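Speaker notes: "The Gripper Was Fine Yesterday"
Mahtab Ghasemi, Zenau
Slot: 25 minutes plus questions. Clicker is temperamental, bring the spare.

Opening (slide 1, title only)

Wait for the back row to sit. They won't. Start anyway.

Say who I am, fast. I run reliability for the tabletop program at Zenau. Mostly I get called after something has been dropped. If you've had a bowl of soup returned to you from a height, I'm the person who writes the report.

Then the promise: I'm going to talk for the whole slot about one fault. It took us seven weeks to find and four minutes to fix. I have made peace with that ratio. My manager has not.

Slide 2, the job

Keep it short, this crowd knows tabletop work. People demonstrate a chore with a hand-held gripper, we train on the demonstrations, and then the arm tries the same chore with the same fingers. Dishes, trays, spoons. Crockery is a good test because it's slippery and it tells you right away when you got it wrong. So do the neighbors.

The fingers are linkages. Pad on the end, links behind it, both sides meant to close by the same amount. Pause on "meant to."

Slide 3, what we saw

In September the arm at the Vernard site started pinching off-center. A little at first. It would come down over a saucer, close, and shove the saucer sideways before it got hold of it. Most of the time it still got hold. Our success rate barely moved, so the dashboard stayed green, and we all admired the dashboard.

Then it shoved a saucer with a full bowl on it. Broth, lap, visitor. The visitor was very nice about it. The visitor was also from our insurer.

(Let them laugh. Don't tell the shoe story, it runs long and it went badly in rehearsal.)

Slide 4, everything we blamed

Go through these at a clip:

The model. Always the model first. We retrained it. It learned to shove with more confidence.

The lighting. Somebody had moved a lamp. We moved it back. Same pinch, better lit.

The camera calibration. Redone on two different mornings by two different people who each told me privately that the other one had done it wrong. Both calibrations were good.

The floor. I'm not proud of this one. We put a level on the floor and wrote a paragraph.

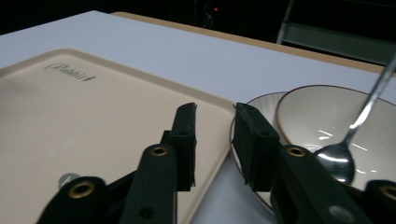
By week five we had a shared document titled "Causes," and it had 792 comments on it. I read all of them on a train. A good third were people agreeing with each other about the lamp.

Slide 5, the turn

What broke it open was Fung in our repair shop, who had not read the document, and I now think this helped. Fung picked up the hand tool from the demonstration bench, squeezed the trigger slowly, and said the left pad got there first.

Slow down here. The fault was in the hand tool. The arm had perfectly good fingers. It had been taught by a tool with a worn pivot, and for weeks people had been compensating for it with their wrists. They'd feel one side arrive early, lean a touch to the right, and carry on. Ask them and they'd say the tool was fine. Their hands had quietly filed a bug report and closed it.

So the arm learned the lean. It had healthy fingers and a limp it had picked up from its teacher.

Slide 6, the pivot

Drawing only, no photo of the actual part because we threw it out before we knew it mattered. Admit this. People should hear it from me before Q&A.

The bushing had worn oval. Our inspection sheet for the arm called for a pivot check every 300 hours. Our inspection sheet for the hand tool said "wipe down." That was the entire sheet. It had a signature line.

Slide 7, the safety part

Don't be funny for this slide, or be less funny.

A saucer going sideways is a nuisance. The same lean next to a person's fingers is an injury. We had the arm rated for a gentle pinch, on the assumption that both pads arrive together. When one arrives early, all the push goes one way until something stops it. Nothing in our force limit caught that, as the limit watched the squeeze and ignored the sideways load. We now trip on both, and the trip threshold on the sideways one is low enough to be annoying. Leave it annoying.

We also pulled every demonstration recorded on that tool, almost a month of work. There were proposals to keep the "good" ones. I asked how we'd pick them and the room went quiet, so out they went.

Slide 8, what changed

Hand tools get the same pivot check as the arm, same interval, same gauge.

Each tool closes on a test block at the start of a shift. If the block moves, the tool goes in the red bin. The bin is called Flekovex, after a supplier project that went the same way, and I've been asked to stop explaining that to customers.

Every recording carries the tool's ID. It didn't before. Yes, I know.

Anyone can bin a tool because it feels odd. No form. We had a form for one week and got no odd tools that week.

Slide 9, questions

Likely ones: Did we tell the customer? Yes, the same afternoon, with dry cleaning. Could we correct the old data in software? Maybe, come find me if you want to try, I'll give you the lot. Why did the dashboard stay green? It counted pickups. It's still green, by the way. We added a second dashboard.

If there's time left over, shoe story.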